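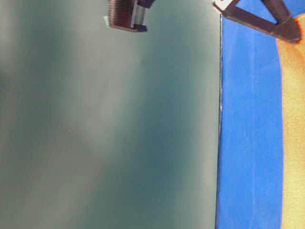 Household Water Use in Stollville
Project report, Group 4
Yareli Xolalpa, Tirta Osman, Melquiades Arriaga

Introduction

Stollville gets its water from two wells north of town. Summer demand has gone up while the town has stayed nearly the same size. We wanted to find out how much of a home's water goes to the yard.

Method

We asked 20 households on Nilmont Road and the streets behind it to read their water meters every evening in April and again in July. Each household also filled out a short form on lot size, sprinklers and number of people. Readings were entered in a spreadsheet by Tirta and checked by Yareli. One household moved in June, and we used its April readings only.

Results

The average home used 700 cubic feet in April and 1,805 cubic feet in July. Homes with automatic sprinklers had the highest July average, 1,976 cubic feet. Family size made less difference in July than in April. Most of the sprinkler homes watered every day, including after rain.

Problems

Some people read the meter in the morning instead of the evening. We kept those readings because the monthly totals were hardly affected. Three forms left out the lot size, so we could not compare use by yard area as planned.

Next steps

Our adviser, Drahomíra Zelenák, suggested repeating the July readings with timers set to every third day. Four households have agreed to try it.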